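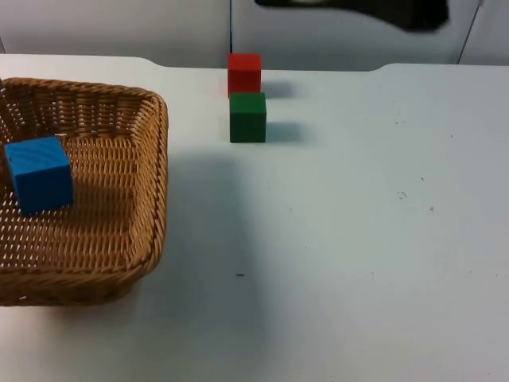
I first heard Monique Hoarau's music through a neighbour's wall, late in the evening, and assumed something had gone wrong with the boiler. It was a long, low hum with a sort of creak folded into it, and I lay there for a good half hour before I realised I was enjoying myself. So when I got the chance to talk to her about the new album, *Ganance*, I told her that first, and she laughed so much she had to put her tea down.

"That's the best review I'll get," she said. "Please print it."

Ganance is her 3rd record for the Wistden label and easily her quietest. There are two pieces, one to a side, and if you want a tune you'll be waiting a while (side B does have one, sort of, near the end — I won't spoil where). She started it in August with a harmonium she'd bought from a chapel clearance, and a little tape echo called a Zorker that she has been mending and re-mending for years.

"It eats tape," she told me. "You put a loop in and it comes back chewed. I used to throw those away. Then I played one at half speed and thought, well, there's the record."

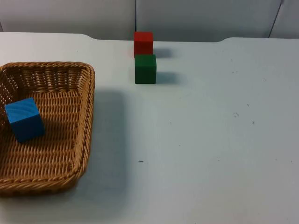 I asked how she knows when a drone piece is finished, which I suppose everybody asks. She didn't mind. She plays a rough mix in the kitchen while she's cooking, and if she turns it off to hear the radio it goes back for more work. Side A, "Mousavi", went back eleven weeks running. The early version had bells on it, and a bit of her singing, and a recording of rain that she now describes as "a terrible cliché, I'm so sorry, rain".

What's left is the harmonium, breathing in and out very slowly, with the chewed loops underneath. I've played it most mornings since the files came through and I still couldn't tell you when the low note arrives! It's just there at some point, like someone coming in and sitting down behind you.

She's funny about the word ambient, too. She doesn't hate it, but she'd like people to turn the thing up. "If it's on so low you can't hear the bellows wheezing, you've missed my favourite part," she said. "I left the wheeze in on purpose. The engineer took it out and I made him put it back."

I said I thought the wheeze might put off newcomers, and that I'd have started them on side B.
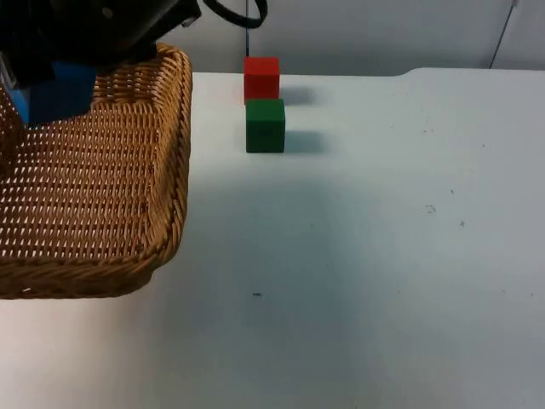 Monique wasn't having that at all. Side A has to go first, she said, and anyone who skips it will hear the tune on B as a pretty tune and nothing more, when it's the same four notes the harmonium has been leaning on all along. I went home and checked. She's right, and I felt a bit daft for having missed it.

She's playing the whole thing live in a small hall with 30 chairs and the harmonium in the middle of the floor. I asked whether the Zorker would survive the trip.

"It goes on my lap in the car," she said. "With the seat belt over both of us."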